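Money Corner: The Equipment Request, Round Two

The capital request for next year went upstairs on 6/20/19 and came back with a single comment in the margin, which read "Both hands?" We take this as a sign that somebody got to page 11.

So, for the record, yes. The request covers 2 hands, left and right, same model. Pricing one hand and borrowing the other was looked into and produced a very short meeting. Serrano sells them as a pair or singly, and buying singly costs more once you add the second shipping charge and the second "handling fee," a phrase the sales office uses without a trace of humor.

What tends to get left out of these requests is everything that isn't a hand. Last year's budget had a line for arms and a line for hands and no line for cables, ties, spare fasteners or the table. We bought a table anyway. It went under "miscellaneous," along with the bottled water and the plastic cups, and miscellaneous ended the year over by $447. The new sheet gives consumables a line of their own, and anyone who wants to argue about the price of cups may do so in writing.
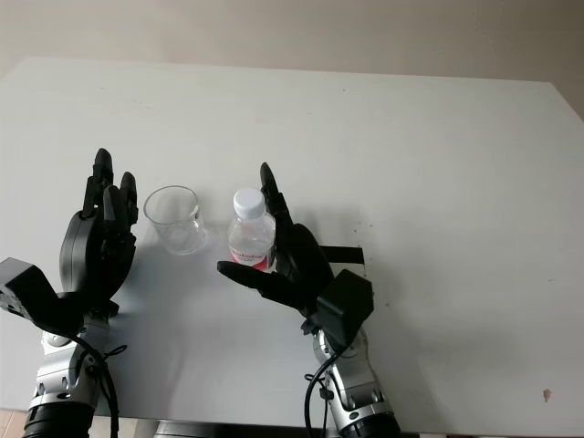 Tirunance Manipulation Group

The cup and bottle work is what the money is for, and it is slower than the brochure suggests. A clear cup next to a clear bottle of water is a fair test of anybody's patience, so please budget hours as well as dollars. The draft plan has 518 bench hours through September. Rovutico, who would handle the service contract, think that is optimistic. They would also like to sell us more service.

On the contract: we are asking for the middle tier. The bottom tier covers parts but not the person who knows where they go. The top tier includes a quarterly visit and a binder, and we still have the last binder.

Nusosness has offered a lease instead, with an option to buy at the end. The monthly figure looks friendly until you multiply it. The comparison is on the shared drive in the folder called "lease FINAL," not the one called "lease FINAL use this," which is older.

Comments go to the group inbox. If you want a replacement tabletop added because of the scuffs, say so now, and say which line it comes out of.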